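Ollgate water, small report from me, a thread. I fish here for five years now and I still learn it, so please correct me where I am wrong.

The level came down again. The gauge at the Ollgate ramp shows 379 cm this morning, and the stones near the old wall are dry. If you launch a boat, keep to the left side, the right side is mud.

Perch are the best fish at the moment. They left the shallow bay and are now along the drop, where the weed ends. Small jigs, slow, close to the bottom. When I fished faster I had only very small ones.

The bite starts before six in the morning and it is finished when the sun reaches the water. In the evening there is a second time, but it is shorter and I would not drive far for it.

Zander: I had one, 885 grams on my scale, and I put it back. Other boats near the dam had better ones after dark. They use a dead bait and they wait a lot. I do not have this patience.

Meranden side is quiet. The water there is green and I can see my lure only to the depth of my elbow. I tried two mornings and then I stopped. Maybe after the first cold nights in October it will be clear again.
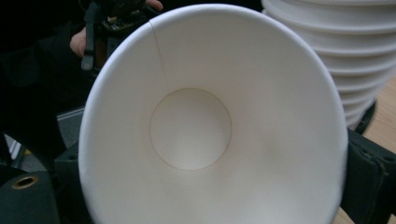 Paper cups, both times.
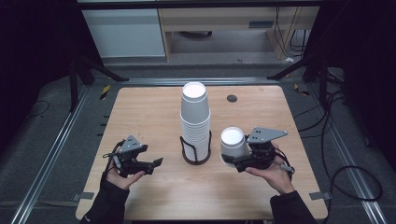 Under my last report Wadunthorpe Anglers wrote that the perch at Meranden did not go away, they only went deeper, and that I should try the channel by the second buoy with a heavier jig before I give up on that side. They also wrote that the pike there are taking small roach close to the reeds in the afternoon.

Thank you for this. I went to the second buoy and the channel is deeper than I thought, my light jig did not even touch the bottom before the wind moved the boat. I will go again with a heavier one.

For people who ask about the reel: it is the Valtonen in size 2000. It is small, but for perch it is enough. I changed the line to a thinner braid in August and I feel the bite much better. For pike I would take something bigger.

Bank fishing is possible too. The path from the Ollgate parking is open, but the lower part is slippery in the morning. The best place is after the bend, where you can throw to the drop without a very long cast.

Please take your old line home with you. I found a big knot of it in the reeds again and it took me a long time to get it out.

Next I will try the channel at first light, if the wind is not from the east. I will write here what I catch, also if it is nothing.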